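Search the notebook Search Go

9/17/20
Posted by the bench, Jaltstead workshop
2 comments 0 shares

Glue trials, continued. I'm still not sold on the Misier.

The tin says full strength overnight. Left the first lot of joints clamped overnight as told, and in the morning I could rock one of them by hand. Gave them another night and they were better, but better is not what it says on the tin. The rep's sheet puts the bond at 3,000 and doesn't bother to say 3,000 what. If it's psi, our best pull yesterday got to 2,155 and the timber hadn't even started to tear, so the glue line let go first. The old Pap stuff tears timber every time and costs less.

To be fair to Misier (grudgingly), the shed was cold and I may have been stingy with the spread. The instructions want glue on both faces. I did one face on the first lot out of habit, which is how we've always done Pap. Second lot had both faces coated and pulled higher, though the worst of them came in at 700, and I can't explain that one. Looked at the break under the lamp and there was a shiny patch near one end where I'd say the two faces never met. Could be a bowed offcut. Could be the clamp. I don't want to blame the glue for my planing, but I also don't want to be talked out of a bad number just because it's inconvenient.

Prakatberg reckon they've switched their whole chair line over and had no trouble. I'd like to see their chairs after a summer in somebody's sunroom before I take that as proof of anything. They also said in May that the water-based finish would never go cloudy, and we all remember the colour of that tabletop.

Things to redo before anyone orders a drum of it:
- fresh offcuts, all from the same board, planed the same day
- both faces coated, every time, no arguments
- a Pap set done alongside in the same shed on the same night – otherwise we're comparing one week's weather with another's
- write the pull on the piece itself in pencil, not on the lid of the tin

The squeeze-out sands poorly, by the way. It gums the paper and leaves a grey smear in open grain. Scraping it while it's rubbery works, but you have to be standing there at the right moment, and I wasn't.

Keeping the broken pieces on the shelf over the vise until the next round is done. Please don't burn them.

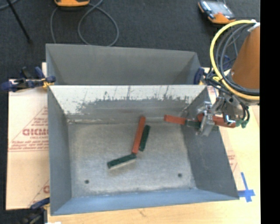 Blocks in the metal bin, the long red-orange one near the middle.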